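Can machines do chores yet? A thread, from someone who has 53 open tabs on this and a sink full of dishes

1/ Started with the squishy stuff, since that's most of my house. Soft tan thing on a white table, two black padded fingers, nothing in their grip yet. 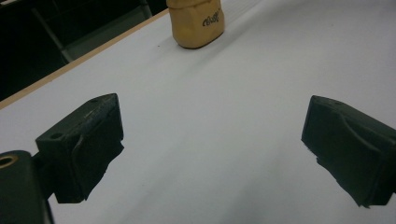
2/ So where are we? Boxes and bottles: pretty good! Anything that wrinkles when you squeeze it: ehhh. Grab too high and it folds, too low and you're just pushing it across the table.

3/ The Vultano demo everybody shared in April tidied a whole counter, and I loved it, but go watch the clock in the corner. 70 minutes. My kid does it in 3 if there's ice cream (badly, but still).

4/ Shop floors are further along. Friend of mine packs orders at Koskela and their arm handles 60 cartons an hour, no fuss. Then a floppy pouch comes down the line and a person walks over.

5/ Would I buy one for the house today? Nope. Would I rent one just for laundry? In a heartbeat, take my money!!

6/ Skulon people, I know you're going to reply. Show me a fitted sheet, one take, no cuts, and I'll repost it.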